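Sorting and Storing Under the Urnden Organics Ordinance: Kitchen and Garage Notes

The Urnden organics ordinance takes effect in September. After that date food scraps, soiled paper and yard trimmings may no longer go into the gray landfill cart. The council adopted it on a divided vote after two readings, and the final text differs from the draft that was mailed out. Several points in the mailer, including the rule on bags, are now wrong. The notes below follow the adopted text.

The ordinance covers single-family homes and buildings on the cart routes, more than 4,000 addresses. Apartment buildings with a shared dumpster fall under a separate section with a later start and are not treated here.

What goes in the green cart

Fruit and vegetable trimmings, cooked food, bread, grains, coffee grounds and paper filters, eggshells, meat, fish and bones. Also grass, leaves, and branches short enough for the lid to close over them. Uncoated paper that has food on it is accepted: napkins, paper towels, the greasy half of a pizza box. The clean half goes with cardboard.

Coated paper plates and cups are not accepted. The draft allowed them if they carried a compostable mark. That clause was struck after the processor objected, and the exclusion now covers all coated paper, marked or unmarked. Tea bags are accepted only with the staple removed. If the bag feels slick or has a heat-sealed edge, tear it open, empty the leaves and put the bag in the landfill cart.

Liquid fats are excluded. Let frying oil cool in the pan, pour it into a container with a screw lid and take it to the transfer station. Small amounts can be wiped out with a paper towel, and the towel goes in the green cart. Do not pour fat down the drain. The sewer code prohibited that long before this ordinance, and hot water only moves the blockage farther down the line.

The kitchen container

Any container with a lid will do. The city does not require the pail it distributes. A small container emptied often is better than a large one emptied weekly. Keep it out of direct sun and away from the dishwasher vent.

Line the bottom with a folded sheet of newspaper. It takes up liquid and lets the contents slide out in one piece. Plastic bags of any kind are prohibited, and this includes the ones sold as compostable. Paper bags are permitted. Fold the top down twice and do not staple it.

Meat and fish scraps can be kept in the freezer until the evening before collection. Use a container with straight sides so the block releases when it is turned over. Label it.

To remove odor from a plastic pail, fill it with warm water and a spoonful of baking soda, leave it for 30 minutes, rinse, and dry it with the lid off. Do not mix bleach with vinegar, in the pail or anywhere else. If the smell stays, check the hinge and the underside of the rim, where residue collects.

Fruit flies

Fruit flies breed in wet residue, so the drain and the recycling bin should be checked before the scrap container is blamed. Rinse bottles before they go in the bin. For a trap, put cider vinegar and a drop of dish soap in a jar and leave it beside the container overnight. Replace the liquid when it clouds.

The garage or side yard

Carts need level ground and enough clearance behind them for the lid to swing back fully. A cart that leans against a wall wears at the hinge, and hinge repairs are charged to the household unless the truck caused the damage. Put a layer of dry leaves or torn cardboard in the bottom of the cart after each collection. In freezing weather this also keeps wet material from bonding to the plastic.

Cart placement on collection day is set by a different chapter of the code and has not changed. Wheels to the curb, lid opening toward the street, no closer to a parked car than the width of a cart.

Maggots are a symptom of exposed protein. Wrap meat scraps in paper, layer them under yard trimmings, and rinse the empty cart onto grass. Rinse water must not run to the street gutter, which drains to the creek untreated and is covered by the stormwater rules.
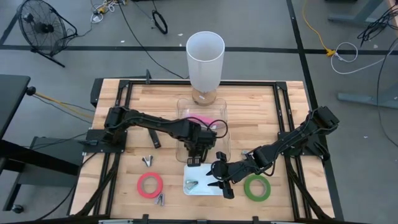
Inspection and notices

The adopted text allows the hauler to look in a cart from the top. It does not allow bags to be opened. A first contaminated load gets a tag with a check mark beside the item at fault, and there is no charge. The household then has 30 days in which further tags are also warnings. Charges begin after that. Keep the tags, as the appeal form asks for the tag number.

The most frequent errors in the trial on the Sernura route were produce stickers, plastic bread clips and bags. Stickers are easiest to remove before the fruit is washed. Lợi Mạc, who supervised the trial, recommends sticking them to the inside of a cabinet door and scraping the lot off when the door fills up. A card by the sink works as well and does less to the paint.

Exemptions

Households that compost at home may apply for an exemption from the green cart fee. The application asks for the location of the pile and a statement that meat and dairy are kept out of it. Piles must be set back from the property line. A lack of space for a third cart is also grounds for exemption, but an inspector will measure, and a smaller cart will be offered first.

Council member Nga Quách has proposed an amendment that would restore the compostable bag allowance. It has been referred to the utilities subcommittee and no hearing is scheduled. Until it passes, use paper.

Written comments go to the clerk. State the section number at the top of the page. Comments without one are filed under general correspondence and are not forwarded with the amendment packet.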